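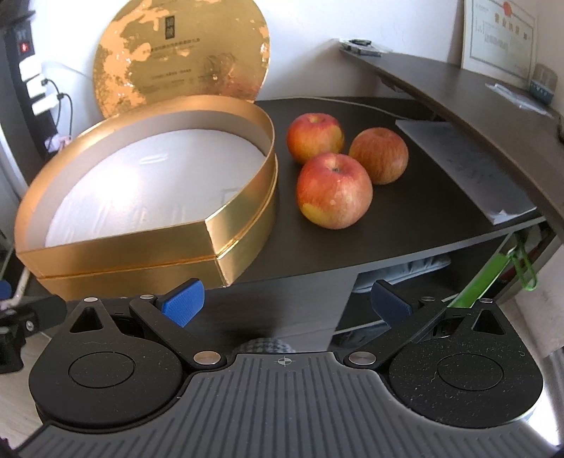 *Fig. 8.1 - Trois pommes, une boîte dorée ouverte, une pince tenue à la main. Tâche : ranger les fruits.*

# Chapitre 8 - Les corvées, est-ce pour bientôt ?

Ranger trois pommes dans une boîte. Un enfant de deux ans s'en sort, parfois en croquant dedans. Une machine ? Ça dépend. De la pomme, de la boîte, de la lumière, du bureau où tout ça est posé.

Question du chapitre, donc : les machines savent-elles faire les corvées - celles de la maison, celles de l'atelier ? Réponse courte : certaines, lentement, et pas partout. Réponse longue : les pages qui suivent.

## 8.1 Ce qui marche déjà

À l'atelier, les gestes répétés. Même pièce, même place, même cadence. Sur la ligne de conditionnement de Clemton, le bras dépose des barquettes toute la journée sans qu'on y touche. Mais changez la barquette : deux jours de réglages. La ligne ne sait pas ce qu'est une barquette, elle connaît une position et une hauteur.

À la maison, rien n'est à sa place. Le couvercle de la boîte est posé contre le mur, un papier traîne, un câble pend. Personne ne va ranger son bureau pour faire plaisir à un robot, ce serait le monde à l'envers.

## 8.2 Le cas des pommes

Regardez la figure 8.1 avant de lire la suite. Trois difficultés au moins :

- la forme. Une pomme est presque ronde, jamais tout à fait. Elle roule si on la pince de travers ;
- la surface. Le doré métallisé de la boîte brille, la doublure blanche aussi. Les reflets gênent la vision ;
- la dépose. Lâcher trop haut, c'est un fruit talé. Trop bas, les doigts cognent le bord.

Essais du projet Uma, version de juillet : 141 prises, 60 ratées. La plupart des échecs à la dépose, pas à la prise - on y reviendra en 8.4. Le groupe Pană obtient mieux avec des doigts plus souples, mais sur des fruits toujours présentés de la même facon, ce qui change tout.

## 8.3 Vocabulaire à connaître

**Préhension** : saisir et tenir. **Dépose** : lâcher au bon endroit. **Démonstration** : un humain fait le geste, la machine l'apprend à partir des enregistrement. **Généralisation** : réussir avec un objet jamais vu, par exemple une poire. Le mot le plus important du chapitre, et le plus galvaudé dans les brochures - celle de Porness l'emploie pour un simple changement de couleur.

Avant de continuer, prenez une feuille et décrivez votre propre geste quand vous rangez un fruit. Tout le geste, le regard compris. On s'en servira à la section suivante.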